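Home Help Board > Storage and Tidying > Clothes

Sock organiser with compartments: roll or fold? And what to do with black ones?

Asked by Shabnam Hayat, in March

Hello to all. I hope this is the correct part of the board, if not please move it.

Since the winter I try to keep all the socks of our house in one system. Before, we had one deep drawer and everything went inside, and in the morning at 6.35 my husband was searching with the torch of his phone. Now I use a wooden organiser with small compartments, four rows of four. The dividers are thin and not very high. I do the work on a white table, where I can see well the colours, and when the tray is ready it goes back in the drawer.

My method until now is the following. I put the pair together, I lay it flat, I fold it one time and then I roll from the toe. Thin socks become a nice cylinder. With thick ones I have more difficulty. Some bundles sit well in their place, but others are too long and I must put them diagonally, and then one end comes up on the divider and the drawer does not want to close. I also have pairs which I only fold, and these open again when somebody takes the neighbour.

The second problem is the black socks. We have many, they are from different packets but they are almost the same. One is a little longer, one has a softer knit, and when they are rolled I cannot see any difference. They also collect fluff from everything.
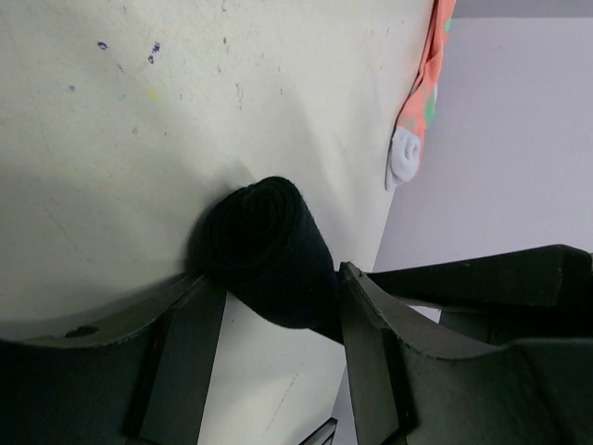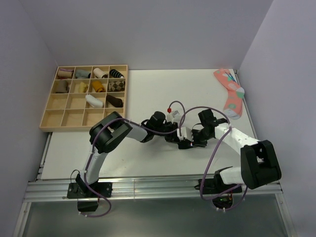
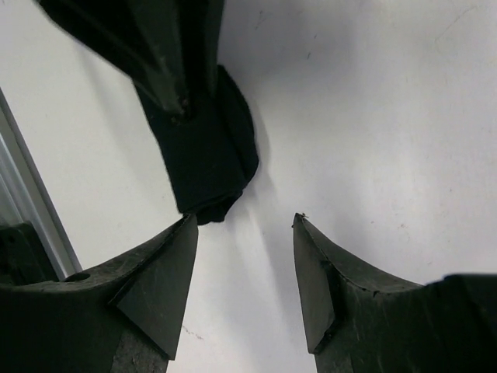

So my questions are these:

Is it better to roll or to fold, if the compartments are small? Must I do all the same way, or can I mix?

How do you keep black pairs together so they do not get exchanged?

And is it sensible to leave a row of compartments free for socks which are in the wash, or is it a waste of space? My sister says I should buy a second tray and stop thinking. The one from Lirno costs 54 with delivery and I would prefer not to.

Thank you for your patience with my English.

2 answers

Lorraine Wihongi
Mixing is fine, I've done it for years. Roll the thin ones, fold the thick ones. The trick with thick socks is to fold in thirds and not in half, then stand the bundle up on its end so the fold is on top. You get the height of the compartment working for you and nothing lies across the divider. If it still won't go in, that pair is too big for the tray and belongs somewhere else. My walking socks live in a shoebox and are perfectly happy there.

For the rolled ones, don't start at the toe if they keep coming undone. Start at the toe end but leave the cuff of the outer sock free, then turn that cuff back over the whole roll. Some people will tell you it ruins the elastic. I do it loosely and mine are all right, but I wouldn't do it with anything expensive.

Black socks: a couple of stitches in coloured thread inside the cuff. Red for one packet, green for the next and so on. Do it when they're new, before they get muddled. It took me one evening with the radio on. Wash them inside out and you'll get less fluff on the side that shows.

Keep the empty spaces. If every hole is full on the day you tidy, there's nowhere for the clean washing to go and you're back to the deep drawer.

Found helpful by 422 readers

Emiliano Cervantes
just buy all the same black socks and throw out the old ones. no pairing ever again. i got mine from Duveck, they are ok

Comment from Shabnam Hayat
Thank you both. Lorraine, I tried yesterday evening the folding in thirds with four thick pairs, and three of them stand well. The fourth is from wool and it falls over, so it goes in a box like you say. For the thread, is it necessary to mark both socks of the pair, or only one?

Comment from Lorraine Wihongi
Both, or you'll have the same trouble with the unmarked one. Small stitches, and leave them a bit slack so the cuff can still stretch.

Comment from Shabnam Hayat
Understood. Emiliano, your idea is good but my son wants long ones and my husband wants short ones, so I would still have two kinds.

Comment from Emiliano Cervantes
two kinds is still better than ten

Related questions
Drawer will not close after adding dividers
How to get fluff off dark knitwear
Is a Nepia drawer liner worth it for small things?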